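Fitstead Robotics Club
About us

Fitstead Robotics Club is an after-school and holiday program for secondary students in Estham. We began in February with 6 students and a borrowed science room at Fitstead College. Membership is open to any student in Years 8 to 12 who lives in the area, whichever school they go to. You don't need to have done any programming before you join.

What we work on

Most school robotics in our area is built around wheeled robots that follow a line or push a block across a mat. We did that in our first year and we still run it as the starter unit. Since then the main project has been household handling, which means teaching a robot arm to do ordinary jobs with ordinary objects. Our members call it the Osero project, after the street the club's workshop is on.

The jobs come from a list the students wrote themselves. Folding a towel was first on it and is still the one we spend the most time on. Cloth is hard for a robot. It changes shape when you pick it up, it hides its own corners, and two towels dropped on the same spot will land in different ways. Other jobs on the list are pairing socks, putting lids on containers and clearing a desk.

Students collect the demonstrations by hand. Each person works with a pair of hand-held grippers, one left and one right, and does the job the way they would like the robot to do it. The recordings are then sorted, labelled and used to train a model. A good share of this is done at home, on whatever surface is free, and members book the kit out for a few nights at a time. 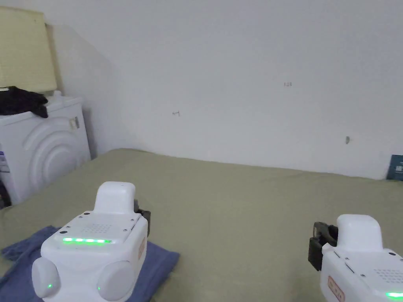
The target for each job is 305 usable recordings, and we passed 3000 across the whole list in August. Usable means the job was finished, both grippers were recording the entire time and nobody else's face or voice is in it. Students check each other's work against a one-page sheet, and anything that fails is deleted.

How the program runs

We meet twice a week during term, from 3.45 pm to 5.30 pm, at the Osero Street workshop. The group is capped at 15 so that everyone gets time on the equipment. New members spend their first term on the starter unit and basic Python. After that they choose between the recording group, the software group and the build group, and they can swap at the end of any term.

Each November we hold an open afternoon for families and neighbours. Visitors can try the grippers, and the students explain what they have been working on, including the parts that haven't worked.

We also enter the Hamada Challenge, a regional competition for school and community teams. Teams are given a household task on the morning and have until mid-afternoon to get a robot through it. We have entered three times and our best result is fourth.

Fees and joining

There is a small fee each term to cover parts and insurance. Equipment is supplied, though students who have their own laptop are welcome to bring it. If the fee is a problem, tick the box on the enrolment form and we will waive it.

Places open in the last two weeks of each term. Forms are available at the Fitstead College front office or from the workshop during club hours. If the group is full we keep a waiting list and offer places in order.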